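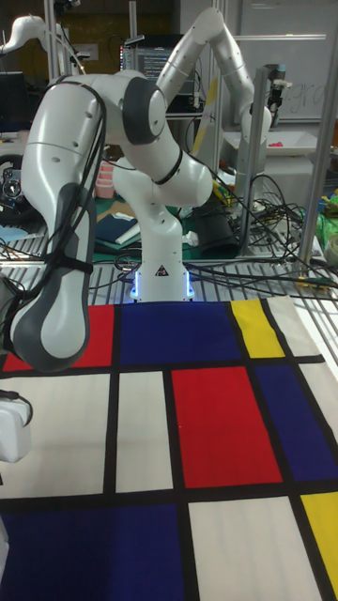

# Skirkport frame pacing patch – README

Search mods, files, authors...

Shares 2

Skirkport is a client-side patch for the PC release of Dakano. It replaces the game's frame limiter and corrects several timers that were tied to the display rate. It does not change textures, models, quests or save data.

Maintainer: Kenza Shehata
Limiter code: Brahim Benmoussa
Last edited: 4/10/26

## What it changes

The stock limiter sleeps for a fixed interval after each frame and ignores the time already spent drawing. On most machines this gives uneven frame delivery even when the counter reads 60. Skirkport measures the full frame and waits only for what is left of it.

The following are also moved off the display rate:

- stamina drain while climbing
- rope and cloth movement
- the parry window in the Gideck arena
- menu cursor repeat

Enemy pathing is still tied to the display rate. Changing it broke the ferry escort, so it was put back – see Known problems.

## Requirements

- Dakano with the May update or newer
- a 64-bit version of Windows
- the Helmy loader, installed and run at least once so that it creates its folders

Older builds of the game will start with the patch present, but the limiter will not attach. The log will contain the line `limiter: no match`.

## Install

1. Close the game and its launcher.
2. Copy the `skirkport` folder into `helmy/plugins`.
3. Open `skirkport.ini` and set `target_fps`.
4. Turn off vertical sync in the game's own video menu.
5. Start the game through the loader.

To remove the patch, delete the folder. Saves made with it will load without it.

## Settings

`target_fps` – whole number. The default is 60. Values above the refresh rate of the display are accepted.

`spin_tail` – length, in milliseconds, of the busy wait at the end of each frame. The default is 2. Lower values reduce processor load and make pacing slightly worse. Set to 0 on laptops running on battery.

`fix_parry` – on or off. Off restores the original window. Leaderboard runs in Gideck need this off.

`log_level` – `quiet`, `normal` or `full`. Use `full` only when preparing a report. The file grows quickly.

## Known problems

- Enemies on the ferry deck may turn twice in place at high frame rates.
- Photo mode ignores `target_fps`.
- Screen recorders that hook the same call can load before Skirkport and cancel it. Start the recorder after the title screen.
- In split screen, the limiter reads only the first player's view. Brahim has a branch for this, but it is not ready to merge.

## Reporting

Attach `skirkport.log`, the ini file and the name of the area where the problem occurred. Reports with other plugins enabled are read last. Please do not send reports to the developers of the game.

## License and credits

The patch may be shared and changed as long as this file stays with it. Timer offsets for the climbing code were found by Nawal Samir. The German and Welsh ini comments are by Eirlys Gwilliam.

2 comments

**Skye Innes**
Climbing drain is fixed for me. The cursor still repeats too fast in the crafting menu with a controller, fine on keyboard. Log sent.

**Kenza Shehata**
Confirmed. The crafting menu has its own repeat timer and the patch misses it. Will be in the next build.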